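## 4. Adding a Listing

Read section 3 first if your office account has not been activated. Plikside will let you fill in a draft without an active account, but you can't publish it.

A listing is one property offered for sale or rent. If the same property is offered both ways, create two listings and link them (see 4.6).

### 4.1 Before you start

Have these ready:

- the street address, with unit number if there is one
- the signed agreement with the owner, saved as a PDF
- floor area and lot size
- the asking price or monthly rent
- the name of the agent who will take calls

You can save a draft with only the address filled in. Drafts stay in the office folder until somebody deletes them.

### 4.2 Enter the property details

1. Sign in and select **Listings**, then **New**.
2. Choose **Sale** or **Rent**. You can't change this after the first save.
3. Type the address and pick the match from the drop-down list. If there is no match, select **Enter by hand** and drop the pin on the map yourself.
4. Pick the area. The area decides which search pages the listing shows up on. Properties on the north side of the river belong in Candotham, even where the mailing address says Susdale.
5. Enter the floor area in square feet. Type digits only. For a house of 1,475 square feet, type 1475 and the page will add the comma.
6. Enter bedrooms and bathrooms. Count a half bath as 0.5.
7. Select **Save draft**.

**Note:** A finished basement goes in its own field. Don't add it to the main floor area. Buyers can filter on either number, and a listing with the basement counted in both places is sent back.

### 4.3 Set the price

1. Open the **Price** tab.
2. Enter the asking price or the monthly rent.
3. For rentals, enter the deposit and the shortest lease the owner will accept.
4. If the owner charges an application fee, enter it under **Other charges**, not in the description.
5. Choose whether price changes will be shown to the public. The default is **Shown**.

**Caution:** Saving a new price on a live listing sends an email right away to everyone who has saved that property. There is no undo. If you enter the wrong figure, correct it and then post a short note under **Updates**.

### 4.4 Write the description

The description box holds 300 words. Text past the limit stays in the draft but is not shown on the public page.

1. Start with the type of property and where it is.
2. Put repairs and known defects in the first paragraph if the owner has disclosed them.
3. Leave out phone numbers and web addresses. These are removed when you publish.
4. Select **Check text**. Words underlined in orange should be changed. Words underlined in red must be changed before the listing can go live.

Red words are mostly ones that describe the kind of person who should live there. Describe the property instead. "Second bedroom faces the yard" is fine. "Perfect for a young couple" is not. 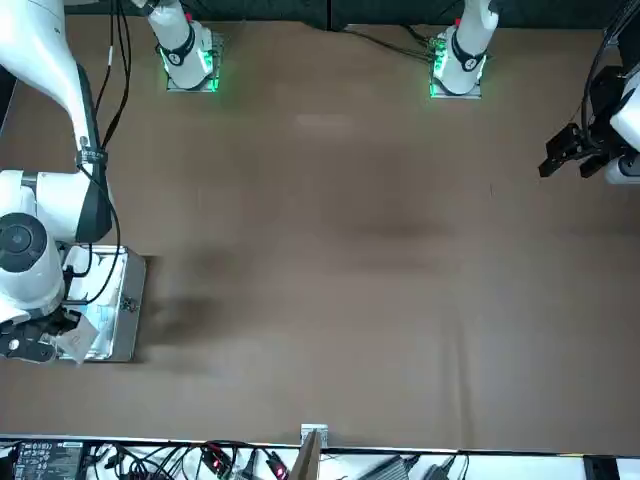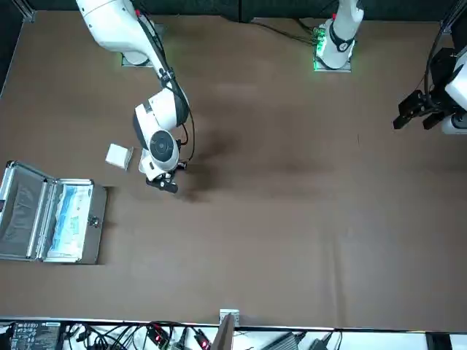
Kipchumba Mussa: The orange underlines don't go away after you edit the word. You have to press Check text again. I spent a whole afternoon rewriting the same sentence for a duplex in Ogola before I noticed. Could step 4 say this?

**Reply from the manual editor:** Yes, it will be in the next version. Until then, run the check again after each edit. The red underlines work the same way.

### 4.5 Set viewing times

1. Open the **Viewings** tab and select **Add block**.
2. Enter a start and end time. A block must be at least 30 minutes long.
3. Choose **Open house** or **By appointment**.
4. For appointments, choose the slot length and the gap between slots. We suggest a gap of 15 minutes for occupied homes.
5. Pick the agent. If that agent already has a viewing in the same block, a yellow bar appears. You can still save.
6. Select **Save block**.

Blocks can't start before 8 a.m. or end after 9 p.m. Office managers can change these hours in **Settings > Office > Hours**.

**Note:** Tenants in a rented unit may have a legal right to notice before a viewing. Plikside does not check this for you. Fill in the **Notice given** box once the tenant has been told.

### 4.6 Link a sale listing and a rental listing

1. Publish the first listing.
2. Open the second one as a draft and select **Link**.
3. Paste in the reference number of the first listing. It has 13 characters and is printed under the address.
4. Select **Confirm**.

Both pages will now show a line saying the property is also offered the other way. When one of them is marked **Under contract** or **Leased**, the other is paused. To bring it back, open it and select **Resume**.

### 4.7 Publish

1. Select **Review**. Missing items are listed on the left.
2. Fix anything marked **Required**.
3. Select **Send for approval**. In offices with only one manager, that manager may approve their own listings.
4. Once approved, the listing goes live within 2 hours.

If a listing is still marked **Waiting** the next morning, don't send it again. A second copy goes to the back of the line and the first one is dropped. Write to Brian Mushi at the help desk with the reference number and the office name.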